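Driken project report: does a tidy training set make for a worse robot?
Welington Marinho
11/25/23

I picked this project in May, mainly because I'd spent the whole of the previous term losing arguments with a simulator and wanted to work with something I could bump my knee on. Driken is the arm in our teaching lab. It learns by copying: you steer it through a job lots of times, it stores what its camera saw and where the gripper went, and then you train a model (ours is called Dagdag, don't ask me, it had the name when I got there) to guess the next bit of movement from the latest camera picture.

My question was pretty small. Everybody who records demonstrations in our lab clears the counter first. You get a nice bare worktop, one object, one target, and the recordings look lovely. But real kitchens are full of stuff! So I wanted to know whether a model trained on a clean counter falls over when the counter gets busy, and whether a model trained on a busy counter still copes when it's clean.

The job was the same throughout. Driken had to pick up a small ball from a plate and put it down on the cutting board. I recorded 700 demonstrations with the counter cleared and another 700 with it full, and trained 2 versions of Dagdag with the same settings. I called them Kalludholm (clean) and Cirholm (cluttered), which seemed funny in May and made my notes really hard to read by October.

For the cluttered set I didn't follow any clever scheme. I put out the sort of things you'd find on a worktop at home, the toaster, a lidded pot, jars and canisters, a cereal box, kitchen roll, and moved a few of them between recordings. I kept the ball and the board reachable and that was my only rule.
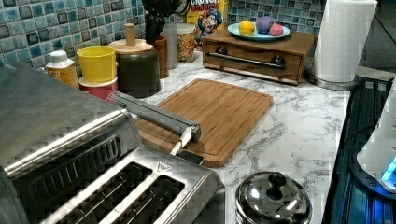
Testing took far longer than I'd planned. Each model got 100 tries on a clear counter and 100 on a full one, and I reset everything by hand after every try. I counted a try as a pass only if the ball ended up on the board and stayed there. Rolling off afterwards was a fail, which felt harsh at times, but I'd written the rule down before I started and I stuck to it (my supervisor was very firm on this and I'm glad now).

Kalludholm was the better model on a clear counter, and by a bigger gap than I'd guessed. It moved smoothly and hardly ever dithered. Put the clutter back, though, and it managed only 10 passes out of 100. Most of the fails looked the same: it set off well, slowed down near the plate, then drifted towards whatever was brightest. Shiny things were the worst. I moved the pot lid for a handful of extra runs, outside the main test, and the drifting changed direction with it, so I'm fairly sure the reflections had something to do with it.

Cirholm was slower everywhere and a bit wobbly on the way down to the board, but it passed far more often on the full counter than Kalludholm did, and it didn't lose much when I cleared everything away. I'd expected the bare counter to confuse it and I was wrong about that.

A few things I'd be careful about. I steered all the demonstrations myself, and I recorded the clean ones first, so by the time I got to the cluttered set I was simply better at driving the arm. Some of Cirholm's good showing could be down to me. I also tested with the same objects I'd trained on. A fairer test would use things the model had never met, and I ran out of weeks.

If I carry this on next year I'd like to mix the sets, starting with mostly clean recordings and a small helping of messy ones, to see how little clutter you can get away with. I'd also record both kinds on the same days, swapping back and forth, so that my own practice doesn't get tangled up in the result. The recordings and my notes are in the lab's shared folder under Driken, with the failed tries kept in as well. Please don't rename the folders, the training script looks for them by name and will stop without telling you why.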